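The Peach Shift

The firm was called Zellau when I started and Illero by the time they moved me upstairs, and the only thing that changed in between was the lanyards. We packed gift hampers. Jam, biscuits, a candle, a soft toy if the customer had ticked the box for a soft toy. I was on soft toys for eleven winters, which isn't something you put on a gravestone, but I was quick and I never sent out a bear with its face to the wall.

In March they called the line together in the canteen. A man from Prostavlow, the people who made the arms, stood in front of the tea urn and told us that the work would become more interesting. He said it four times. There were 121 of us in the room and I don't believe one of us had ever complained that the work wasn't interesting. We had complained about the heating.

"You'll be teaching," he said. "Think of it as passing on your skills."

"Passing them on to what?" said the woman next to me, who did candles.

He laughed as though she had made a joke.

So I was given a chair with arms, a desk and a screen. Downstairs, where the tape machine used to be, they had put up a white table with pale walls behind it, and the arm lived there. I saw what it saw. My job was to watch its attempts and press green for good and red for bad, and now and then to write a few words in a box saying why. The box took 443 characters. I don't know who decided on that.
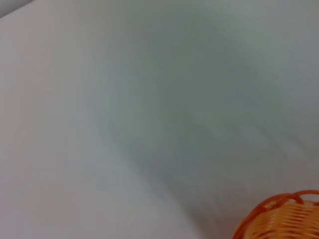 My mother could pack a case of eggs in the dark. She did it at Hegedűs, the old farm depot by the canal, and when I was small she would shut her eyes at our kitchen table and put the shopping away to make me laugh. I thought of her a good deal in those first weeks, mostly while the arm was on the move, when there was next to nothing on my screen to look at. It would all go to smears, white and a sort of greeny grey, as if someone were wiping a window with a wet sleeve, and then down in the corner would come a bit of orange basket and I would know where I was again. I used to say "there you are" to that basket. I said it out loud once and the lad at the next desk took his headphones off to ask what I wanted.

They had started it on the peach. We'd had a fruit range the summer before, plush, very soft, and it hadn't sold, so there was plenty of stock to practise with. By the end of the first month I knew that peach better than I know some of my cousins.

What the man from Prostavlow never mentioned was how little of my skill there was to pass on. I'd always supposed I had a knack. When they asked me to write it down, I got as far as "pick it up by the middle" and then sat there. I knew things in my hands, such as how much a toy would give before the stitching showed, and that the leaf should go to the front because people like to see a leaf. None of it would go in the box. I wrote "leaf should be nicer" and pressed red. The next day a message came asking me to define nicer.

I went down to see it in my lunch break. We weren't meant to, but the door had been propped open with a fire extinguisher, same as it always had been.

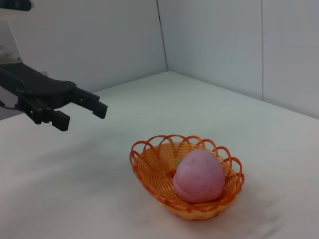

The arm at its table, with the peach in its basket.

It was smaller than I had expected. On the screen it had been all swoop and hurry, and now it was just holding its two black fingers open over a patch of bare table, well short of the basket. The peach sat over to one side with its leaf half behind the weave. I would have pressed red for that. I very nearly reached in and turned it, and my hand was out in front of me before I thought better of it.

The candle woman had come down too. She was eating a sandwich.

"Is it thinking?" she said.

"I shouldn't think so."

"Is it faster than you?"

"No."

"Will it be?"

I said they seemed to believe so. I had seen the slides, and on the slides it was faster than me already, though the slides counted differently. They left out the resets, and the times the technician had to come over, and they left out me upstairs in my chair pressing the buttons. If you took all of us away, I wanted to see how many hampers went out of the door by Christmas. I said this at the monthly meeting as well, rather more politely, and it was put down in the notes as a positive contribution on staffing.

"I'm not learning a new job at my age," the candle woman said. "I've told them. They can teach it candles without me."

"They're glass, though."

"Yes," she said, and finished her sandwich. "They are."

She left in the autumn, along with 5 others from her end of the line. They got a hamper each. I looked in one of them while it was waiting at reception, with the cellophane not yet tied. There was jam, and biscuits, and a plush peach lying on its side with its leaf tucked underneath.

There was no one at the desk. I lifted the cellophane, stood the peach up straight and brought the leaf round to the front, and then I went back upstairs, where I had a morning's worth waiting for me.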